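Ordem de empilhamento em mesas de consulta
Ditside, 20 de julho de 2019

A equipa da Nollalley organiza material impresso de pequeno formato. A responsável pelo arquivo recebeu-nos para falar de pilhas.

"O critério é a área da capa", explica. "O volume maior serve de base, o caderno fica em cima."

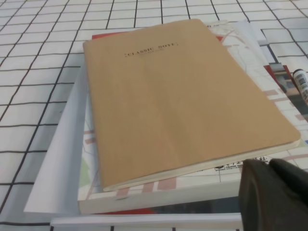
O caderno de papel kraft, com a inscrição "CLASSIC NOTE", é o de uso corrente. Por isso não vai para a estante. "Consulta-se várias vezes por dia. Por baixo pode ficar o livro com o mapa na capa, que se abre menos."

Quanto à altura, o limite interno é de quatro volumes. As capas vermelhas vão para o fundo: "A cor vê-se na margem e basta para identificar a pilha."

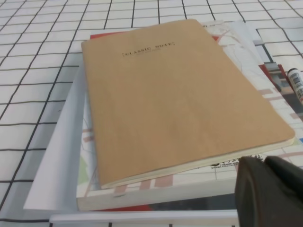
Texto: Redação Baloch
Redatora técnica

As folhas avulsas são o ponto fraco do método. A entrevistada admite que uma folha branca junto à pilha perde-se com facilidade e recomenda arquivá-la no fim de cada sessão. A regra vigora desde abril. A revisão da lista, com 17 títulos, demora dois dias.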